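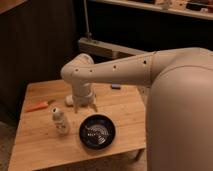 Ask what the arm costs once it's bolted down and working, a commenter wrote under my last post, and then go ask again about the gripper. Fair! I'd quoted the bare price of the Groltmont like everyone does, so I went back through my receipts and this is the longer answer.

**The gripper.** Mine was a separate line on the Britatwood order, $1875, and I very nearly left it out of the budget altogether. It has thin fingers that splay a bit, good for bottles and small blocks. Bowls are where I'd slow down before ordering. A low one with a wide rim gives you very little to grab except that rim, and if most of your work is dishes, price a second set of fingertips up front. A spare set was $209 and I wish I'd put it on the first order (shipping twice hurts).

**The service plan.** $1094 a year through Umer. I grumbled, then used it in July when the wrist started clicking, and they had me going again by Friday. I'd renew.

**The table.** Don't buy the fancy workbench! Plain square wooden table, light top, done. I priced the Huỳnh one with the built-in rails and it's lovely, but that money is better kept for fingertips. Do measure your reach first, though. The shoulder on this thing is big and it eats up one whole side of the table, so whatever you think your usable area is, shave some off.

**Test objects.** Raid the kitchen and the toy bin. I've seen kits sold with up to 4 "certified" shapes for silly money, and a little bottle and a bowl with a swirly pattern will teach you plenty.

So would I buy the Groltmont again? Yes, with the fingertips and the first year of service in the same order. If that total makes you wince, wait a season and save up. Four stars, and I'm holding back the fifth until Britatwood puts the gripper price on the same page as the arm.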